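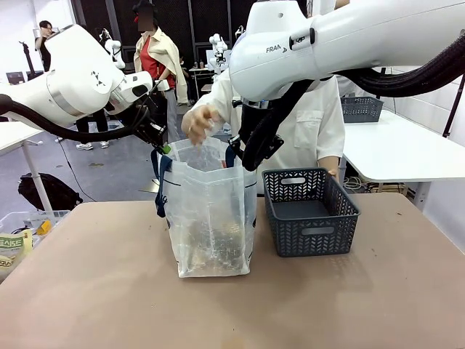
Speaker notes: Packing the bag, unpacking the kitchen
Afternoon session, 17 slides, leave time for the bag exercise at the end

Opening

Say hello, thank Ysaline Marchal for the invitation and for the tea. Ask for a show of hands: who bags their own groceries? Who has ever carried a bag home with the bread underneath the cans? (Put my own hand up for both.)

I've been looking forward to this one for months. I love a well-packed bag! I worked the registers at Fenora for two summers and I still pack in my head when I stand in line behind other people.

Slide 2: Why start with the bag

Most talks on kitchen organizing start at the cupboard door. I want to go one step back, to the counter in the store. The way things go into the bag decides the order they come out at home, and that decides how long the shopping sits around on the table. If the freezer things are scattered over four bags, you open four bags before you can close the freezer.

Slides 3 to 5: The household diary

Explain the diary quickly. At Plillovero we asked people to write down every bag they brought home in June and what was in it. We got 803 bags. That came to 3,537 items, and people wrote lovely notes in the margins, so read two of them out:

"Eggs on top, then I put the bag down on its side in the car."

"Found the lime four days later in the bag I keep for bags."

Of the items, 1,762 went into a cupboard, so very close to half. Pause here. The fridge gets all the attention in the magazines and the cupboard does an enormous amount of quiet work.

Slide 6: Thin plastic bags

They slump. Everybody knows it and we all still try to load them one-handed while the other hand hunts for the rim. Things that help:

Open it all the way before the first item goes in. Get the rim wide and keep it wide. If there are two of you, one holds and the other packs, and it goes so much faster that people laugh the first time they try it.

Flat and heavy first. A box of pasta laid down gives the bag a floor.

Small loose things go in late, or inside something else. One little orange thing rolling around the bottom will be the last thing you find.

Handles outward the whole time, so you aren't fishing for them afterward.

(Somebody always asks about paper. Say yes, paper stands up nicely, and move on or we'll be here until supper.)

Slides 7 to 9: The basket next to the bag

My favorite part, slow down for it. Put an empty basket on the table beside the bag. A plain plastic one with a handle slot at each end is perfect, and openwork walls are good because you can see what you've forgotten in there.

Going out of the bag: everything for one place goes in the basket, then you carry the basket to that place. One trip to the pantry. Come back, fill it for the next place.

Going into the bag: same idea backward. Picnics, a box of things for your sister, lunch for a long drive. Gather in the basket first, look at it, then pack in the right order. You can't judge the order while you're still running back and forth to the fridge.

Tell the Ní Bhriain kitchen story. Five people, one narrow counter, shopping left standing in the hallway most evenings. We changed nothing in the cupboards at all. They got a basket. By the second week the youngest had claimed it as her job and was very strict with the rest of us about where the crackers went.

Slide 10: Size of basket

Should fit through the pantry door with your elbows still attached to it. Flat bottom. If it's too heavy to lift with one hand when full, go smaller.

Slides 11 to 14: Photos from the Ukent flats

Go through fairly fast. Point out the shelf heights. Don't get stuck on the spice drawer this time!

Slides 15 and 16: Bag exercise

Hand out bags and the boxes of groceries, one set to each table. Pairs. First round, one person does it all. Second round, one holds the rim and the other packs. Then swap sets with the next table and unpack theirs into the basket, cupboard things first. Walk around, be nosy, admire things out loud.

Ask: what did you reach for first, and would you do it again?

Watch the clock, the second round always runs over.

Slide 17: Questions

Diary sheets are on the chair by the door, take as many as you like. Please give the eggs back.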